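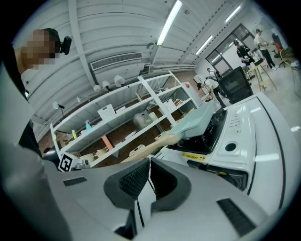

Outdoor kitchens in new-build homes: does anyone use them?

Student project report, Housing and Domestic Space module
Kerkstead

Why I chose this

Every developer's brochure I picked up last spring had a garden kitchen in it. There was always a grill, a stone worktop and a bowl of lemons. The text said buyers were "living outside more than ever". I wanted to know who had checked. My own family had a patio for years and mostly kept the bins on it.

The site

I looked at Dravgate, an estate of 197 homes on the edge of Kerkstead. The builder, Stoyanova, offered an outdoor kitchen as an upgrade on the larger plots, and 23 households took it. The basic version had a worktop, a cupboard, a cold tap and a gas point. The dearer one, sold under the name Ument, added a fridge and a fixed canopy.

What I did

I put a letter through each of the 23 doors and asked people to keep a diary through April and the months up to the end of summer. They wrote down each time they cooked, ate or washed up outside, and what the weather was doing. I ended up with 1,568 entries, which sounds like a lot until you read them. Plenty say only "no" or "rained". I also did two longer interviews at people's homes.
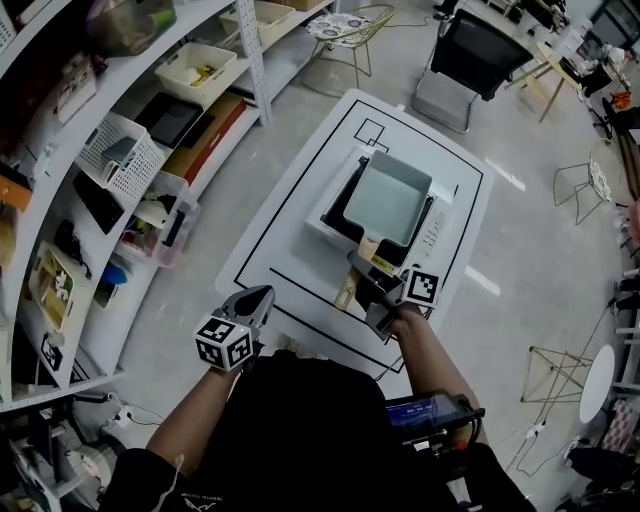
What the diaries say

Use was high at the start, when the kitchens were new and people knew I was going to read what they wrote. I don't trust that part much. By midsummer most households had settled into weekend cooking if it was dry, and a few had stopped altogether. Eating outside held up far better than cooking outside. People made the food indoors and carried it out, which they could have done with a table and four chairs.

The tap was the one thing nearly everybody praised. They used it for boots, dogs and watering cans. It is also the cheapest item on the upgrade list and could be fitted to any house on the estate.

The Ument canopy divided people. Those whose gardens face south liked the shade. Others said it made the back room dark all year round for the sake of a few meals, and I could see what they meant when I stood in one of the rooms.

Dragica Đorđević, one of the two residents I interviewed, had kept the most careful diary. She told me she would buy the worktop again but not the fridge, which she switches off in autumn and forgets to switch back on. "I walk four steps and I'm at the real one," she said. She uses the worktop for potting up tomatoes.

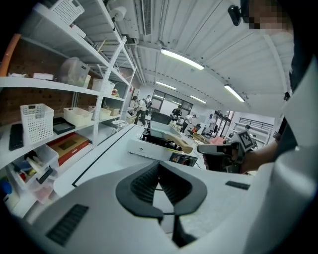 Her answer made me go back through the other diaries for uses that had nothing to do with food. There were a good many: repotting, painting a chair, mending a bike, cleaning a fish tank. Had I only asked about cooking, as the brochure does, I would have missed these. A waist-high surface with water next to it may well be worth having. I doubt it needs to be sold as a kitchen.

Problems with the project

The households had all paid for the upgrade, so they had a reason to think well of it. I have nothing from people who turned it down. One summer is also a short time, and this one was fairly wet. I asked Stoyanova how the wording in the brochure had been arrived at and was sent another copy of the brochure.

If I did it again I would include the homes with plain patios and leave the diary form blank at the top, without the word "kitchen" on it.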